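Sorting Small Stuff: Our Packing Table Project
Team: Kiều Hà, Yuxi Ren, Khang Kim
Course advisor: Marjatta Kettunen

1. How we got here

Our first idea was way too big. We wanted to redesign the whole lost-and-returned desk at Folbridge, from the sign-in sheet to the shelves, and Marjatta very kindly let us talk for ten minutes before asking which part we could finish by June. So we picked the part everybody hates, the earbuds! They come back with the case in one place and the buds in another, they're slippery, they all look the same, and they roll under things. I did two shifts at the desk before we started and spent most of the second one on my knees with a flashlight.

The question we ended up with was pretty simple. How should you lay out a table so that loose earbuds and their charging cases stay findable until they're back together?

2. The setup

We tried a lot of containers. Yuxi brought in shoebox lids, Khang was very attached to a muffin pan (too deep, your fingers don't fit), and I bought a set of little drawers that I'd rather not talk about. The version we kept has a yellow bin for the cases and a shallow tray in two colors, blue and red, for the buds. The tray goes to the right of the bin and a bit closer to you.

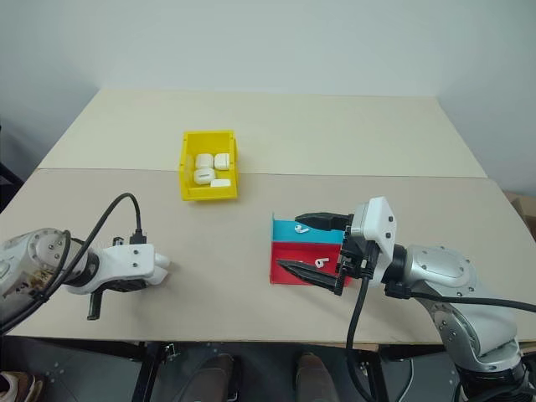 The two-color thing was Yuxi's idea and I argued against it for a week. I thought people would just dump both buds wherever. But once there's a blue part and a red part, you kind of want to put one on each, and then it's really obvious when you're missing one. White on yellow also shows up great, much better than white on the gray lids we had before.

3. What we measured

We logged 131 matching rounds over 11 sessions, always starting with cases in the bin and buds on the tray. A round ended when both buds were in a case with the lid closed. With the shoebox lids our median was 56 seconds, which is embarrassing, and the yellow bin setup beat it in nearly every session. Nelli Rantala from the year above us checked our spreadsheet and found a column I'd sorted without the others – thank you, Nelli, and sorry about the email I sent at 2 a.m.

4. Things that went wrong

Cases in the bin tip over. Some stay upright and some end up on their side or flat, and then you have to turn them around before you can open them. We tried a strip of felt on the bottom and it helped a little, but it also collected lint, so out it went.

The other problem was the edge of the table. Our work surface is pale and smooth, and anything you set down "just for a second" outside the bin can slide further than you'd think. Khang wanted a raised rim all the way around. I wanted people to stop putting stuff there. We didn't settle it.

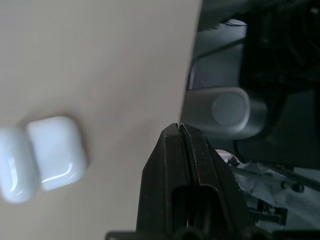
Figure 2. White objects on the pale tabletop, outside the bin.

5. What we'd change

A wider bin, for sure, with low dividers so each case gets its own slot. I'd also like to try a dark mat under everything, and maybe a third tray color for single buds that don't have a partner. Khang has already sketched the dividers (on the back of my notes, thanks) and Kiều, meaning me, is supposed to cut them out of foam board on Monday.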